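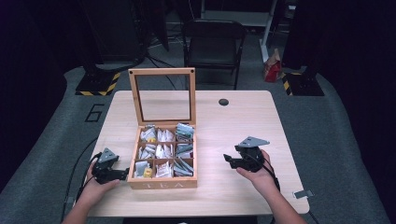
Reviews / Field Equipment

Jorndale Intake Kit, second version
By Ah-rin Yeon
2026-04-07

The Jorndale kit is a portable registration set for offices that receive returned migrants at airports and land crossings. It consists of a tablet, a fingerprint reader, a label printer and a hard case. List price is $650 without the service plan.

We ran it for most of March at the Girau arrivals hall, where charter flights bring in returnees with few or no papers. Setup took two people 40 minutes the first time. Records are stored on the tablet and sent when a connection is found, and none were lost over 300 entries.

The form is well ordered. Name, place of birth and next of kin come first, then medical needs, then onward travel. Detention history is on a separate screen and can be skipped, a change from the first version that interviewers had asked for.

Name entry is weaker. The search treats each spelling as a new person, and 82 records had to be merged by hand. Gyu-bin Han, who ran the night desk, kept a paper list of variants beside the tablet and found it faster.

The printer is slow but did not jam. Battery life covers one long flight - two if the screen is dimmed. The fingerprint reader often failed on worn or cut fingers, and the manual gives no advice on this.

Curkside sells a cheaper set with better name matching, but it needs a live connection. For sites like Girau, the Jorndale is the safer purchase. The Seok office has ordered two.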